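To: gripper-users list
From: Mayuree Inthanon
Date: 30th October
Subject: Re: Fingers not opening fully after soft fabric tasks

Eskil Haugen wrote:
> We have two hand-held units at Listham that stop short when the
> trigger is released. The fingers come back most of the way and
> stay there. It happens on blankets and towels and never on boxes
> or cups. Is this the spring, or should we recalibrate?
> Both units passed the morning check.

Dear Eskil, dear all,

Thank you for the report. Please do not recalibrate the units. Calibration at a false open position will store the error, and every recording made afterward will carry the wrong finger width.

We received the same complaint from the Chaimongkol site and opened one of their units, number 244. Lint from fleece had packed into the slide behind the left finger. The spring was within limits. Tassanee Thaweesak cleaned the slide with a dry brush and the full opening returned. A second unit, number 44, had the same blockage together with a worn guide, and it has been withdrawn.

The morning check did not catch the fault, as it tests closing only. Until the procedure is revised, the following applies to all sites using hand-held units on bedding, clothing or towels:

Stop after every 5 fabric recordings and open the fingers fully by hand trigger.
If they stop short, remove the unit from use and tag it. Do not pull the fingers apart.
Brush the slide only with the battery disconnected. One operator in January had a fingertip pinched when a jammed finger came free.
Mark any recording made since the last good check as "width suspect" and leave it in the folder.

Yupin Limsakul is collecting unit numbers and will reply to each site separately. The wording of the new check is with Ekkachai Yensuk.

Regards,
Mayuree Inthanon
Equipment Safety, Prekero

Attachment:
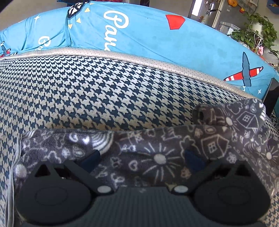 Fabric task, gripper fingers pressed into a fleece blanket.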